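How to move your music library to a new computer without losing your playlists

Updated Oct 5, 2026

Every February, once the new-computer presents have settled in and the old ones are waiting to be passed on to a nephew, my inbox fills up with the same question. "I copied my music across and all my playlists are empty, what did I do wrong?" Usually very little, I'm glad to say, and it can nearly always be put right.

I moved my own collection last winter (2,213 songs and 76 playlists, some of them going back to my student days and frankly a bit embarrassing), and I wrote down each step as I went along. I used Drititetti, the free music player, so the menu names below are the ones you'll find there, but most players have something very similar. 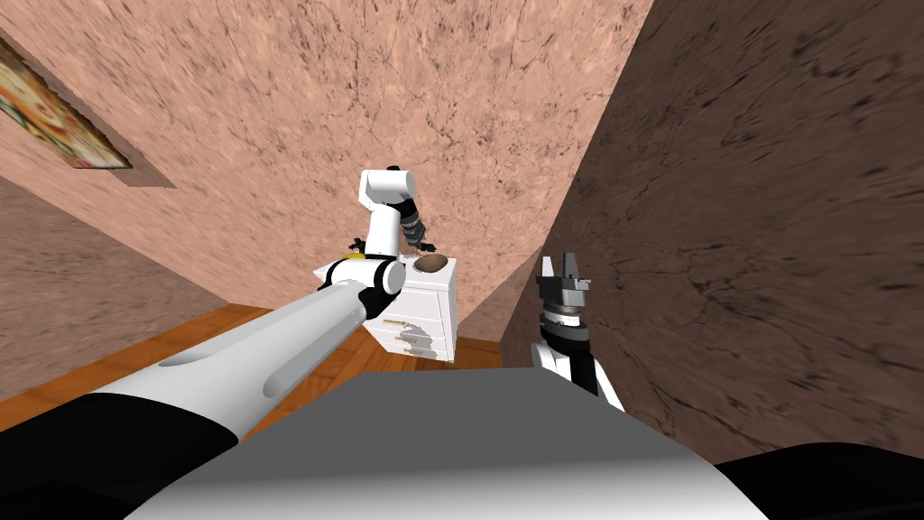
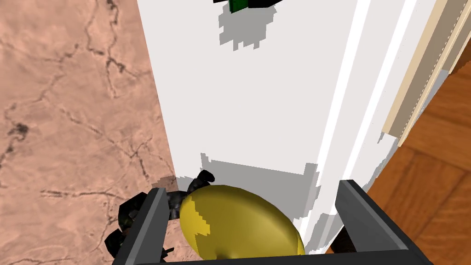
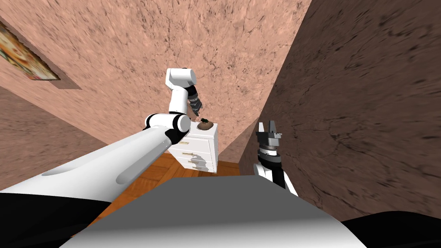
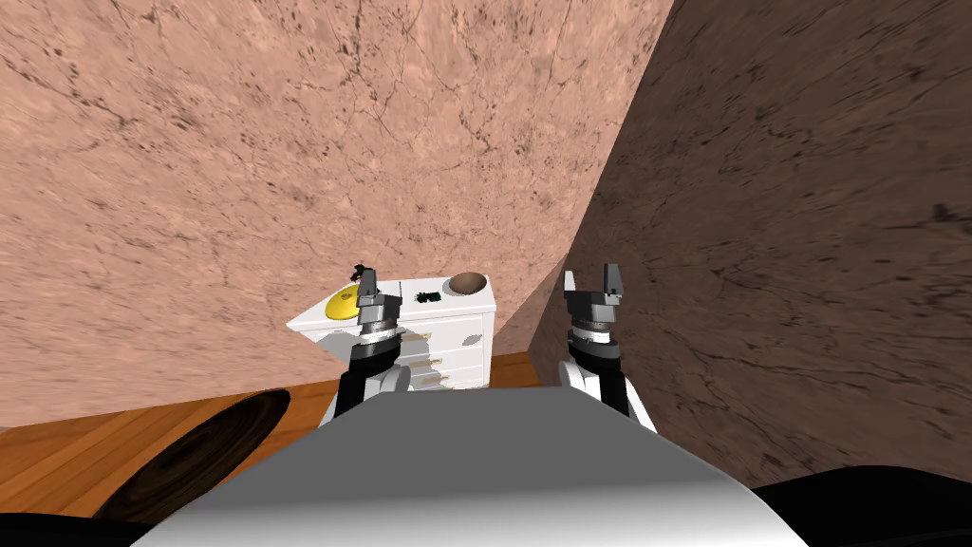 Before you start

You'll need both computers, an external drive with enough room for the whole library, and a quiet evening. I used an old Dinus drive that had been sitting in a drawer for years and it coped perfectly well. If you aren't sure how big your library is, find your music folder, right-click it and look at its size. Mine came as quite a surprise, as I'd forgotten how many live recordings I had squirrelled away.

Please don't wipe the old computer yet! I know it's tempting to get it cleaned up and out of the house, but leave it exactly as it is until you've been listening happily on the new one for a week or two.

Step 1: Gather everything into one place

This is the step people skip, and it's behind most of the sad emails I get. A music player doesn't always keep its songs in its own folder. If you once dragged in an album from your desktop, the player may simply have made a note saying "this one lives on the desktop" and left it there. Copy only the music folder and that album stays behind.

In Drititetti, open the File menu, choose Library, then Gather Files. A box comes up asking whether you want to copy or move. Choose Copy. It takes up more room for the time being, but your originals stay where they were, and I sleep better that way.

Let it finish before you do anything else. On my old laptop it took long enough for me to make supper, eat it and wash up.

Step 2: Look for songs with a grey mark

Scroll through your full song list and keep an eye out for a small grey mark to the left of a title. That means the player knows about the song but can't find the file. I had 17 of these, nearly all from a compilation I'd renamed by hand one rainy afternoon and then forgotten about.

Double-click each one and you'll be asked if you'd like to locate it. If you know where it went, point the player to it. If it really has gone, you can delete the entry, or leave it in place as a reminder to look for the CD in the loft. I've left a few of mine, if only because I can't bear to admit defeat.

Step 3: Save your playlists separately

Your playlists are kept in a small library file that sits beside the music, and in theory it comes along with everything else. I still like to have a second copy. Go to File, then Library, then Save All Playlists, and put the result on your external drive in a folder of its own. Call it something obvious. I called mine "playlists old laptop", which won't win any prizes but I knew what it was when I saw it.

Smart playlists, the sort that fill themselves according to rules such as "not played this year", are saved as plain lists when you do it this way. You get the songs but lose the rules. If you have one you're particularly fond of, open it, choose Edit Rules and jot them down on a bit of paper.

Step 4: Copy the library to the drive

Close the music player first. Properly close it, I mean, so that it isn't still ticking over in the background. Then drag the whole library folder onto the external drive and leave it be. Try not to fiddle about with the computer while it's copying, and if you're on a laptop, plug it in. It may look as though it's stuck near the end, when it's working through lots of little artwork files, but give it time.

When it's done, check the size of the folder on the drive against the one on the computer. They should match, or be so close that it makes no difference.

Step 5: Bring it onto the new computer

Install Drititetti on the new machine, but don't open it just yet. Copy the library folder from the drive into the Music folder on the new computer. Then hold down the Shift key and keep holding it as you open the player. Instead of making you a nice fresh empty library, it'll ask you to choose one. Pick the folder you've just copied, and after a moment or two of thinking, there everything should be, play counts and all.

If you opened it too early and you're looking at an empty library, don't panic. Close it, hold Shift and try again. I've done this myself more than once.

Step 6: Sign in for anything you bought

Songs you've ripped from CDs will play straight away. Songs bought from an online shop may ask you to sign in the first time, so have your password handy. Some shops put a limit on how many computers you can use, and if you've reached it you'll need to sign out on a machine you no longer have much use for. It's usually under Account, then Devices.

If your playlists still come up empty

Go to File, Library, Load Playlists and choose the folder you saved in step 3. That cures it in most cases. If the names appear but the songs are greyed out, the player is probably looking for them on a drive letter that only existed on your old computer. Choose Repair Locations from the same menu and show it where your music lives now. It'll work out the rest from there.

A reader asked whether all this works with a very large collection. Yes, though be patient. Playlists with more than 3,000 songs in them can be slow to load, and I'd suggest splitting them in two before you save them.

Missing album covers generally come back by themselves over a day or so, provided you're online. For the stubborn ones, right-click the album and choose Find Artwork.

Next time I'll be going through how to get the same library onto your phone, including those awkward older models that won't take the newest version of the player. If you get stuck on any of the steps in the meantime, leave a comment underneath and tell me which version you're using, and I'll do my best to help.

Azra Georgiev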